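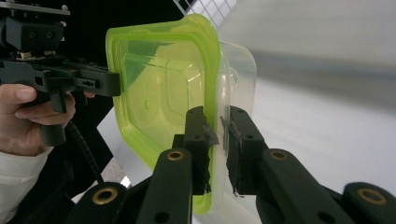 Éabha Quinlan wants to know why the red light on her Vaker stays on for a bit after she pulls the batteries out, and whether that means it's broken.

It isn't broken, Éabha! I love this question, because I asked the very same thing when I was nine and got told to go to bed. So let me try to give you the answer I wanted back then. It's all about a little part called a capacitor (say it like this: kuh-PASS-ih-ter).

## What's a capacitor?

Look at the green board inside your Vaker and find the part that looks like a tiny soda can standing on two wire legs. That's one. There are smaller kinds too, flat and round like a lentil, but the soda can is the one we care about today.

A capacitor holds electricity for a while and then gives it back. I think of it as a bucket with a hose going in and a small hole in the side. While the hose is running, the bucket fills up. Turn the hose off and water still comes out of the hole until the bucket is empty.

In your Vaker, the batteries are the hose and the red light is the hole. You pull the batteries, but the bucket is still full, so the light keeps glowing, and then gets dimmer and dimmer, and then it's out.

(Real electricity isn't water, of course. The bucket idea goes wrong if you push it too far, but it'll get us to the end of this page.)

## What's in there?

If you could peel the can open (please don't, it's got nasty goo in it), you'd find two long strips of thin metal rolled up together like a jelly roll. Between them is paper soaked in a special liquid. The two strips never touch.

When you connect the batteries, tiny bits of electricity called electrons crowd onto one strip and get pulled away from the other. So one strip has too many and the other has too few. The crowded ones would really, really like to get across to the other side, but they can't hop over the gap! The only way is the long way around, out one leg, through the light, and back in the other leg. And off they go as soon as the batteries aren't there to keep pushing.

## Big buckets and small buckets

We measure how much a capacitor can hold in farads, but one whole farad is huge, so most of the ones you'll meet are in microfarads. A microfarad is one millionth of a farad. You'll see it printed on the can as µF. That funny u is a Greek letter.

I tried two different ones with the same light and the same batteries. The little one was 200 microfarads. I pulled the batteries and the light went out with a sort of blink, so fast I had to do it again to be sure I'd seen it. The big one was fatter than my thumb. It said 4,700 on the side, but my meter said 3935, so I wrote that in my notebook. With that one the light faded slowly enough that I could say "Gobnait Mac Mathúna" twice before it was gone. (Hi, Gobnait!)

Don't worry that the number on the can and the number on the meter don't match. These parts are allowed to be off by quite a lot, often up to a fifth. Danylo Skoryk wrote to me about that in September and he was very cross with his capacitor. 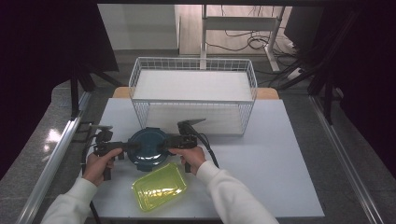

*Round teal tub, lid on.*

## Try it yourself

Ask a grown-up to do this one with you. You need:

- a holder with 2 AA batteries
- a red LED
- a resistor with brown, black and red stripes (that's 1,000 ohms)
- a big capacitor, 1,000 microfarads or more, marked 6.3 volts or higher
- a breadboard and a few wires

1. Keep the batteries out for now.
2. Put the capacitor in the breadboard. The stripe down its side marks the minus leg. It goes to the black wire from the battery holder, and the other leg goes to red. Check it twice! These cans can pop if they're in backward.
3. Put the resistor and the LED in a line, one after the other, from red to black. The LED's long leg faces the red side.
4. Pop the batteries in. The LED lights up.
5. Lift the red battery wire out and watch the LED.

If it doesn't light at all, flip the LED around. I get it wrong too.

## One serious bit

Two AA batteries are gentle. Things that plug into the wall are not, and neither are camera flashes. They can have capacitors inside that hold a nasty shock long after they're switched off. So never open those up, even if they've been unplugged all day.

Next time I'll answer Glenys Faulkner, who asked why her speaker goes *thump* when she turns it on. There's a capacitor in that story as well.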